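Grukport fingertip set, black, tapered — review after a spring of use

We bought two sets of these for the small bench cell at Prokcombe, to replace the square-ended fingers the gripper came with. The cell handles narrow parts, and the old fingers kept fouling whatever stood next to them.

Fitting took 10 minutes per gripper. You undo the old blocks, wipe the faces, bolt on the new ones and reset the closed position in the controller. Do the reset with the fingers empty. I skipped it on the first gripper and the force reading was wrong until I went back. The printed sheet from Dotham, who sell them, doesn't mention it.

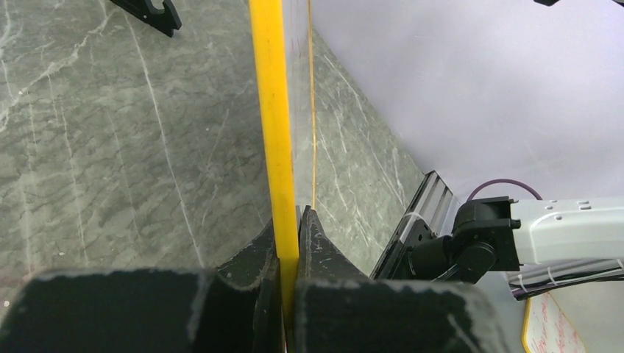
Tips closed on a yellow rod, clear panel just to the right.

The taper is the reason to buy them. We can now pick up something thin close to an upright panel, and the wrist camera still sees past the tips to the work. Grip on smooth parts is good up to the 90 per cent force setting, and I wouldn't run them higher.

Wear is the weak point. The black finish marks easily and the front edges had gone pale with scuffs well before the counter reached 700 cycles. At 1392 the tips themselves still met squarely, so I count it as cosmetic — but check the alignment whenever you clean them. The older Fernandes fingers on our other bench mark less and are too wide for this job.

Spare bolts are not included. Four out of five. I have ordered another set.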